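# Der Greifer weiß nicht, was er sieht

*Lernende Steuerungen sollen Roboter flexibel machen. In Amesau lässt sich besichtigen, wie weit das trägt.*

Die Zahl steht auf der zweiten Folie, und sie bleibt dort ziemlich lange stehen: 81 Prozent. So oft, heißt es bei Hastmont, erledige die Software mit dem Namen Haruna ihre Aufgabe ohne menschlichen Eingriff. Gemüse aus Kunststoff in eine Pfanne legen, wieder herausnehmen, an anderer Stelle ablegen. Wer nachfragt, erfährt, dass der Wert aus einer Reihe von Versuchen an einem einzigen Tisch stammt, mit denselben Teilen und demselben Licht.

Das ist kein Betrug. In der Branche misst fast jeder so, und Hastmont sagt es immerhin, wenn man fragt. Nur lässt sich aus einer solchen Zahl wenig ablesen. Schon eine andere Tischplatte kann genügen, damit das Modell danebengreift, und wie stark der Wert dann fällt, steht auf keiner Folie.

Haruna arbeitet ohne das, was klassische Robotik ausmachte. Es gibt kein Modell der Umgebung, keine berechneten Greifpunkte, keinen Bahnplaner, der vor jeder Bewegung Kollisionen prüft. Kamerabilder gehen hinein, Gelenkbewegungen kommen heraus. Dazwischen sitzt ein Netz, das mit mehr als 1.000 von Hand gesteuerten Vorführungen trainiert wurde. Menschen haben den Arm geführt, die Software ahmt nach.

Der Reiz liegt auf der Hand. Wer je einen Bahnplaner für weiche, runde oder spiegelnde Gegenstände eingerichtet hat, weiß, wie viele Wochen in Sonderfällen verschwinden. Der Preis zeigt sich später. Greift der alte Planer daneben, steht irgendwo im Protokoll ein falscher Winkel oder eine schlechte Tiefenschätzung. Greift Haruna daneben, bleibt eine Aufzeichnung, und man darf raten.

Fürs Raten hat sich in Amesau ein eigenes Werkzeug gefunden. Nomden spielt die Fahrten Bild für Bild ab, legt die vorhergesagte Bewegung über die ausgeführte und markiert Stellen, an denen beide auseinanderlaufen. In einer Aufzeichnung, die wir uns zeigen ließen, waren es 33 Markierungen. Bei vier davon konnte das Team einen Grund nennen. Der Rest kam in einen Ordner, der im Oktober noch einmal durchgesehen werden soll. 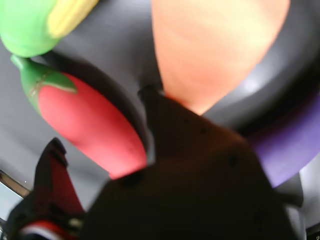
Besonders heikel sind die letzten Zentimeter vor dem Griff. Der Greifer schiebt sich dann selbst vor die Kamera und verdeckt, was er fassen soll, und die Teile liegen so dicht, dass ihre Umrisse ineinanderlaufen. Ein Mensch tastet in solchen Momenten. Haruna hat keinen Tastsinn und verlässt sich auf das, was vom Bild übrig ist - und auf die Gewohnheiten der Leute, die den Arm beim Training geführt haben.

Bei Hastmont setzt man auf mehr Daten. Neue Tische, neue Lampen, neue Gegenstände, dann werde es schon. Möglich. Eine Kurve, die das belegt, haben wir nicht gesehen. Interessanter wäre ohnehin eine andere Zahl: wie oft das System merkt, dass es gerade nichts weiß, und stehen bleibt. Danach gefragt, verwies man uns auf die nächste Version.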